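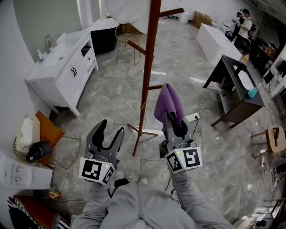 How many demonstrations per task do we need before the first training run?
Start with 100 per task, same object set, and hold back 16 of them for validation.

sultari_k
Is that 100 counting the discarded ones? My log for the cloth task has a lot of episodes where tracking dropped out for a few frames.

Aisyah Menon
100 usable. An episode with a tracking gap goes in the reject folder. Do not interpolate over it.

trivlow
I disagree with rejecting them all. A gap of 3 frames during a slow approach can be filled without affecting the policy. Last January the club threw out good data over this and ran short before the demo.

Aisyah Menon
The gaps rarely fall in the slow approach. They fall when the wrist turns and the marker faces go edge-on to the camera, which in the cloth task is right at the grasp.

grernitz
Mine match that. Turning the wrist later, once the fingers have closed, got rid of most of them. I also stopped starting episodes with both arms wide apart.

trivlow
OK for the grasp – I would still keep gaps in the return motion. Can we at least tag them separately?

Aisyah Menon
Fine. Use reject_grasp and reject_return, and we train 2 versions, one with the return episodes filled in. Sitompul has the script for splitting the folders.

sultari_k
Does the fingers-closed width need to be recalibrated for cloth? Mine reads slightly open on a folded piece.

grernitz
No, that is the fabric thickness. Calibrate empty, once per session, and leave it.

sultari_k
Thanks. Will re-sort my log tonight and post the counts.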